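March | By the Harico Features Desk

Harico uses cookies to remember your reading preferences. Sign up for the monthly newsletter to receive new features by e-mail.

The Folded Shirt: How One Clothing Library Keeps Its Shelves in Order

The clothing library in Skillusthorpe lends garments in the same way that other institutions lend books. Members choose what they need, keep it for a set period and bring it back. The collection now stands at 3,431 pieces, of which 851 are knit shirts of one kind or another: T-shirts, polo shirts and long-sleeved jerseys. Those shirts account for most of the daily handling, and the library has given more thought to how they are folded than to any other part of its work.

The service began in a former school building with two clothes rails and a single cabinet. In its first season everything was hung. Knit fabric does not always hang well, however, and the heavier polo shirts began to stretch at the shoulders. Members noticed. The library decided that knits would be folded and that woven shirts, jackets and dresses would remain on the rails. The decision was reviewed after a year and has not been changed.

Staff chose the Grideck method, a rectangular fold named after the shelving plan for which it was drawn up. The shirt is laid face down and smoothed from the hem toward the neck. Each side is turned in to the middle, with the sleeve brought back on itself so that it lies inside the outer edge. The hem is then carried up in one or two turns, depending on the length of the garment, and the finished piece is turned over. New staff members practice on plain T-shirts before they move on to anything with a collar.

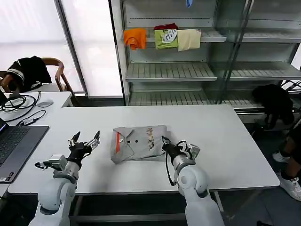 Collars present the greatest difficulty in the method. A collar that is pressed flat under a stack will keep a crease across its front, and a member who borrows the shirt on Tuesday for an interview will not thank the library for it. The guidance therefore asks that the collar be left visible at one end of the fold, with the placket facing up. The gray polo shirt on the white table has been folded along these lines, its collar showing and its two dark buttons in view beside an orange-red stripe. The printed graphic down the front can be read at a glance in yellow, brown and red, and a shirt of this kind can be found again without being opened. Plain garments are harder to tell apart, and the library has begun to sew a small cotton tab inside the hem of each one.

The table itself was a matter of some discussion. The first was a kitchen table with a raised rim, which caught sleeves and made it impossible to slide a finished shirt to one side. Its replacement is smooth and white, so that lint and loose threads show up plainly against it. Staff are asked to wipe it at the start of each session and to keep drinks in the corridor.

Light is the other consideration. Stains that pass unnoticed in a dim laundry room are easily found beside a large window, and the frosted glass gives an even brightness without glare. Inspection takes place before folding. A garment that needs mending goes to the Rajput workroom across the yard, where buttons are replaced and seams closed, and it returns to the table when it is ready to be lent.

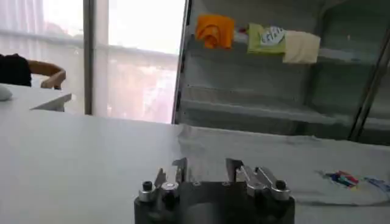
Larger pieces are opened out fully before any fold is made. The guidance recommends working from the center toward the edges with the flat of the hand, and it warns against pulling at the corners — a habit that twists the side seams and leaves the finished rectangle uneven. Where a print or an embroidered patch sits close to an edge, the fold line is moved slightly to avoid it. Repeated creasing will crack some printed designs, and a cracked print is the most common reason for a shirt to be withdrawn.

Shelving follows its own rules. Stacks are kept low, with darker colors and lighter colors separated. Any garment that has gone unborrowed for a full season is refolded along different lines before it goes back.

The library expects to reach its 1,000th loan of the season this month. Applications for membership are accepted at the front desk on weekday afternoons, and a printed copy of the folding guidance is available there on request.

Contact the Features Desk | © Harico | Back to top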